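Equipment Planning Coordinator (Robotics), full time
Bettencourt Institute, Automation Laboratory
Posted 2020-06-02

The Automation Laboratory invites applications for the position of Equipment Planning Coordinator. The appointment begins in August and is for a term of 14 months, with the possibility of renewal.

The laboratory studies the handling of small packaged goods by robot arms. Under the Plesness program it will add six workstations, and the coordinator will manage the purchase of all equipment for them, from the first estimate to final acceptance.

Duties
Prepare and maintain the equipment budget, including spare parts, cabling and power supplies.
Obtain and compare quotations for arms, grippers, tables and safety equipment.
Write technical specifications together with research staff.
Plan floor space and electrical load before each delivery.
Keep service and warranty records for existing equipment.

Requirements
A degree in engineering or business, or equivalent work experience. Applicants should have managed purchases of technical equipment and be able to read a wiring diagram. Experience with robot arms is welcome - training will be given where it is lacking.

Working conditions
The coordinator will spend 25 percent of working hours in the laboratory, beside the stations in use, and the remainder in the planning office.
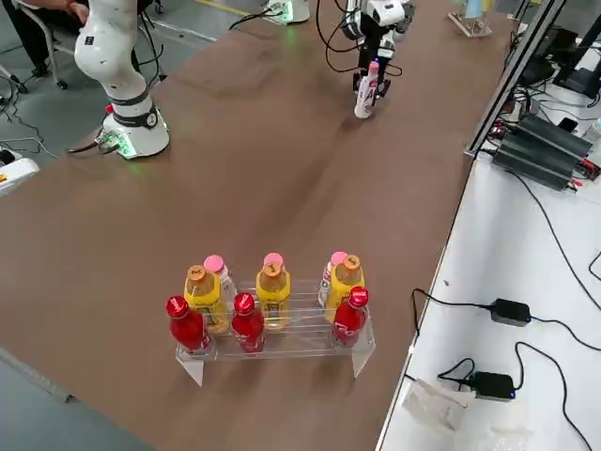
Travel to suppliers is required now and then and is paid by the Institute. The position reports to Malathi Rao, Head of Laboratory Operations.

How to apply
Send a resume, a cover letter and the names of two references to Abdul-Rahman Quartey, Office of Personnel. Please quote reference Plesness 100 in all letters. Applications are reviewed as they arrive - the posting will close when the position is filled.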